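Home News Features Careers Subscribe

The slow business of earning a second credential

Accountants, tax preparers and family mediators have been adding financial planning credentials to their business cards for years. What has changed is who pays for them, and how long people take to finish.

At Bekon, a payroll and bookkeeping firm with offices in Oreslow, 34 employees are working toward a planning certificate this year. The firm covers the course fee and one exam attempt. A second attempt comes out of the employee's own pocket. Staff study on their own time, apart from a Wednesday session that starts at 4 p.m. and is kept free of client calls.

The program they use is sold by Grisix, a small course provider that began with continuing education for insurance agents. Its planning certificate has five modules: cash flow, taxes, retirement accounts, insurance and estate basics. Each ends with a proctored test. The full package costs $423 per module, with printed workbooks charged separately.

Grisix says most students need about 40 hours for the tax module and less for the others. Bekon employees who have finished it found the estimate low. Several were years away from their last exam and had to relearn how to study before they could learn the material. The retirement module gave them the most trouble, mainly the rules on dividing an account between two people.

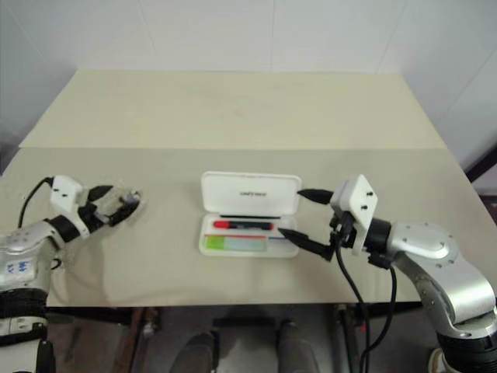
An open case on a tabletop.

The certificate does not make anyone a financial adviser. Holders can't manage investments or sell products unless they are licensed to do so, and Grisix repeats this in the first lesson of every module. A bookkeeper with the credential can prepare a household budget, lay out the tax effects of a decision and tell a client when it is time to see a lawyer or a licensed adviser.

That limited role suits Bekon. Many of its clients own small family businesses, and the same questions come up every spring. Can I afford to retire? What happens to the shop if we split up? The firm used to send all such questions elsewhere and often heard later that the client had never made the call.

Barreto, a competing firm across town, has gone another way. It hires planners who are already certified and pairs them with its tax staff. Salaries are higher, but the firm spends nothing on courses and loses no one to exam season. It has also had two planners leave within a year – a real cost for an office that size.

Neither firm charges clients extra for the first meeting. Bekon bills later meetings by the hour, and Barreto folds them into an annual fee.

Renewal is the part that many students overlook when they sign up. The certificate has to be renewed every two years, with an ethics course each time. Credits from other providers count only if Grisix has approved them in advance, and the approved list changes. Holders should check it before they pay for a class.

Grisix plans to replace the estate module in 2027 with a longer one that covers trusts. Students who have passed the current version by then will keep their credit. Those partway through will have until June of that year to finish it.

Shares 34 Comments 2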